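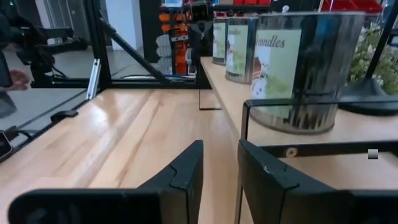 Three cans on the raised shelf, labels facing out.

The secret life of the tin at the back

Every kitchen has one. It was bought for a recipe that called for half of it, or in a panic, or on a three-for-two offer when you only wanted the one. It has moved house with you. Ours is a tin of lychees, and it has outlasted two kettles and a sofa.

I set out in March to eat my way through our cupboard without buying another tin until the shelves were bare. The rules were simple: one tin a day, no skipping, no giving things to the neighbours. There were 30 of them. I had guessed 13, which tells you how well I know my own kitchen.

The first week was smug. Chickpeas, tomatoes, more tomatoes, the decent tuna. I had lunch for pennies and told people so. By the second week I was down to what might be called the ambitious shelf, where a person I used to be had stocked up on hearts of palm. I put them in a salad. They taste like a leek that has been told to keep its voice down.

Then came the tins with no labels. These date from a leak under the sink in our old flat in Norkura Road, when the paper came off in the bucket and I kept the contents out of thrift. You can shake them, and I did, with my ear pressed to the side like a safe-cracker. A slosh means fruit or soup. A thud means beans or, once, a steamed pudding, which we ate at eleven in the morning with great seriousness.

People who sell food for a living take a calmer view. At Meireles, the grocer's on our corner, the tins are turned so the oldest sit at the front, and the whole lot is shuffled forward every evening. I asked if anyone did this at home. The man at the till laughed for longer than I thought was polite.

Dates are where households fall out. One camp treats the stamp on the lid as a court order. The other, mine, knows that "best before" is about quality and will happily open something from several summers ago, provided the tin isn't bulging, leaking, rusted through or badly dented at the seam. Those go in the bin unopened, however much you paid for them. My other half belongs to the first camp and watched me eat a four-year-old rice pudding as if I were defusing it.

I got to day 24. What remained was a tin of smoked oysters, some prunes, an Andis-brand curry sauce in a shade of yellow I associate with road signs, two lots of sweetcorn and the lychees. I went to the shop and came back with bread, cheese and, out of habit, a tin of tomatoes.

We still have the oysters. The prunes went into a cake that was better than it looked. The curry sauce was fine, and I was almost annoyed about it. As for the lychees, I got as far as finding the tin opener, then put them back where they live, behind the golden syrup.

2023-10-31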